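Planner news from the Mirkcombe bench!

Big week for the motion planner, you guys. We finally merged the new reach checker into Wondau, and I've been running it on closet tasks ever since (closets are mean – narrow walls, hooks at odd heights, cloth that hides everything behind it). The old version sampled 300 candidate paths and then picked the shortest, even when that meant skimming the wall. The new one scores clearance first and length second, and planning time only went from 40 to 41 milliseconds. I'll take it!

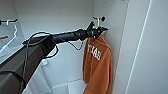

Araújo wrote back that clearance scoring is fine for walls but hopeless for fabric, and that the planner should treat anything soft as a cost instead of an obstacle. Fair point, and I've opened a ticket for it.

Next up is the wrist view. Grurer, our little depth filter, still struggles with see-through stuff, so I'm adding a mask for frosted and shiny surfaces before the depth gets merged. Expect a test branch by the end of May – please try to break it!

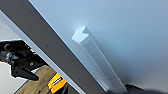
Wrist view, with a frosted bar lying alongside the dark beam.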